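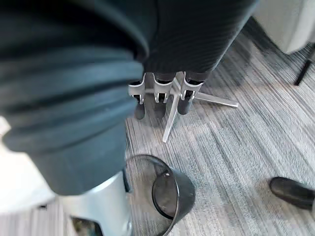 Zamfira Dinu
Leitung Fundus und Protokoll, Kostümwerkstatt Dunus

Protokoll der Werkstattbesprechung im Januar

Ort: Anproberaum
Beginn: 9.30 Uhr
Anwesend: Fundus, Zuschnitt, Näherei, Ankleidedienst, Ausleihe
Entschuldigt: Färberei (Anmerkungen lagen schriftlich vor, siehe TOP 4)
Protokoll: Zamfira Dinu

TOP 1: Protokoll der letzten Besprechung

Das Protokoll wird mit einer Korrektur angenommen. Unter TOP 3 muss es »Futterstoffe« heißen, nicht »Futterseide«. Der offene Punkt Rollständer wird in TOP 5 behandelt, der offene Punkt Knopfschränke bleibt bis zum nächsten Mal liegen, weil die Näherei die Schubladenmaße noch nicht eingereicht hat.

TOP 2: Ablage im Anproberaum

Der Ankleidedienst bemängelt, dass nach Anproben weiterhin Stücke und Stoffbahnen im Raum bleiben. Als Beispiel wird das dunkle petrolfarbene Stück genannt, das in dicken Falten zusammengeschoben lag. Bei so einem matten, weichen Stoff zeichnen sich die Falten nach längerem Liegen ab, und das Aufdämpfen kostet die Näherei Zeit, die für Änderungen gebraucht wird.

Der Zuschnitt weist darauf hin, dass im Anproberaum keine freie Stange zur Verfügung steht, wenn zwei Anproben hintereinander liegen. Man legt dann ab, wo Platz ist. Die Ausleihe ergänzt, dass auch Kundinnen und Kunden ihre eigenen Sachen dort ablegen und es deshalb schon Verwechslungen gegeben hat. Im Herbst ist eine private Strickjacke etikettiert und eingehängt worden. Sie ist zurückgegeben, das Etikett ist gelöscht.

Diskutiert wird, ob ein Tisch in den Raum gestellt werden soll. Der Fundus ist dagegen, auf Tischen sammelt sich erfahrungsgemäß noch mehr an. Die Näherei hätte gern eine Ablage für Nadelkissen und Kreide, dafür reicht aber ein Wandbrett.

Beschlossen wird:
Lange Stücke kommen nach der Anprobe auf die Stange, gerollte Ware zurück in den Zuschnitt.
Neben dem Spiegel wird eine zweite Stange angebracht, links davon ein schmales Wandbrett.
Private Kleidung hängt an den Haken an der Tür. Die Ausleihe besorgt dafür farbige Bügel.
Auf dem Teppich wird nichts abgelegt, auch nicht kurz.
Der Raum wird am Ende des Tages von der Person aufgeräumt, die die letzte Anprobe hatte.

TOP 3: Produktion »Neagu«

Der Zuschnitt berichtet. Die Hosen und Mäntel für »Neagu« sind bis auf zwei Positionen zugeschnitten. Für die Gruppe der Hafenleute ist ein dunkelgrauer Stoff mit feinen Längsrippen vorgesehen, für die übrigen Rollen glatte Ware. Beim gerippten Stoff ist auf den Fadenlauf zu achten, schon eine leichte Schräge fällt am Saum auf. Der Ankleidedienst hat bei der letzten Anprobe an einem Hosenbein gesehen, dass die Rippen nach innen laufen. Das Bein wird aufgetrennt und neu gesetzt. Stoff dafür ist vorhanden.

Die Regie möchte die Säume insgesamt kürzer. Die Näherei bittet darum, solche Änderungen gesammelt zu bekommen und nicht nach jeder Probe einzeln. Bereits gekürzte Stücke lassen sich nur noch begrenzt auslassen, bei den Mänteln praktisch gar nicht mehr. Der Fundus gibt das an die Produktionsleitung weiter und nennt Samstag als letzten Termin für Längenänderungen.

Der Umhang für die Schlussszene fehlt noch. Der Entwurf sieht Petrol vor, fast bodenlang, mit viel Weite im Rücken. Der Zuschnitt schlägt vor, den Umhang aus dem Bestand zu arbeiten. Infrage kommt Inventarnummer 3918, eine Bahn aus der Auflösung eines Tourneetheaters. Sie müsste vor dem Zuschnitt gewaschen und auf Einlaufen geprüft werden. Die Näherei macht eine Probe an der Webkante.

Noch nicht geklärt ist, ob der Umhang gefüttert wird. Ungefüttert fällt er besser, ist aber auf der Bühne lauter als gedacht, wenn er über den Boden gezogen wird. Entscheidung nach der nächsten Kostümprobe.

TOP 4: Reinigung und Färberei

Grinico hat die Abholzeiten geändert. Abgeholt wird künftig um 7 Uhr, die Säcke müssen also am Vorabend im Flur stehen. Wer etwas nachreichen will, klärt das direkt mit der Ausleihe. Grinico nimmt keine Stücke ohne Laufzettel mehr an. Der Laufzettel wird mit einer Sicherheitsnadel am Etikett befestigt, auf keinen Fall durch den Oberstoff.

Zwei Rückläufer waren nicht in Ordnung: eine Weste mit Glanzstellen am Revers und ein Rock, bei dem der Bund eingelaufen ist. Beide Fälle sind reklamiert. Die Weste kann vermutlich gerettet werden, der Rock geht in die Restekiste.

Die Färberei teilt schriftlich mit, dass der kleine Kessel wieder benutzt werden kann. Sie bittet darum, Farbmuster nur noch bei Tageslicht abzunehmen. Petrol und dunkles Grün sind unter der Deckenlampe im Anproberaum kaum auseinanderzuhalten, beim letzten Mal ist dadurch eine Partie zu blau geworden. Der Zuschnitt stimmt zu. Muster werden künftig am Fenster in der Näherei verglichen, ein Streifen davon kommt mit Datum in das Farbbuch.

TOP 5: Lager und Rollständer

Der Fundus hat ein Angebot über 12 Rollständer eingeholt. Die Ständer tragen laut Angebot auch Wintermäntel, die Rollen sind feststellbar. Die Näherei fragt, ob die Rollen auf dem Teppich laufen. Ein Ständer wird zur Probe bestellt und im Anproberaum getestet, erst danach wird über den Rest entschieden. Die alten Ständer mit den verbogenen Querstangen kommen weg, sobald Ersatz da ist.

Im Stoffregal wird umsortiert. Bisher liegt nach Lieferung, künftig nach Material und darin nach Farbe. Cord, Rippware und andere Stoffe mit Struktur bekommen ein eigenes Fach und werden ausschließlich gerollt – gefaltet bekommt man die Knicke nicht mehr heraus. Reste unter einem halben Meter gehen in die Kiste für Proben und Flicken. Was dort bis zum Sommer niemand verwendet, wird an die Nähkurse abgegeben.

Die Erfassung in Fesatik stockt. Das Programm lässt pro Liste bis zu 200 Einträge zu, danach muss eine neue angelegt werden. Der Fundus hat die Listen deshalb nach Regalfächern benannt. Wer ein Stück entnimmt, trägt das am selben Tag ein, notfalls mit Bleistift auf der Karte am Regal. Die Ausleihe wünscht sich zu jedem Eintrag ein Stoffmuster auf Papier, weil sich Farben am Bildschirm schlecht beurteilen lassen. Das ist für den ganzen Bestand nicht zu schaffen, wird aber bei Neuzugängen gemacht.

TOP 6: Verschiedenes

Das Dampfbügeleisen am hinteren Platz tropft und wird bis zur Reparatur nur für Baumwolle benutzt.

Die Stoffschere mit dem blauen Band ist wieder da. Sie lag bei den Schnittmustern. Papier wird damit bitte weiterhin nicht geschnitten.

Der Ankleidedienst bittet um neue Kleiderbürsten, weil auf den dunklen Stoffen jede Fluse vom Teppich zu sehen ist. Die Ausleihe bestellt sie zusammen mit den Bügeln.

Die Näherei fragt nach einem zweiten Schlüssel für den Trockenraum. Der Fundus klärt das mit der Hausverwaltung.

Offene Aufgaben

Fundus: Stange und Wandbrett, Probeständer bestellen, Termin für Längenänderungen weitergeben, Schlüssel
Zuschnitt: Hosenbein neu zuschneiden, Rückmeldung zum Umhang
Näherei: Waschprobe an 3918, Maße der Knopfschubladen
Ausleihe: farbige Bügel, Kleiderbürsten, Reklamation Grinico nachverfolgen
Färberei: Farbbuch anlegen

Ende der Besprechung: 11.15 Uhr. Der nächste Termin wird nach der Kostümprobe festgelegt und hängt dann am Brett in der Näherei aus.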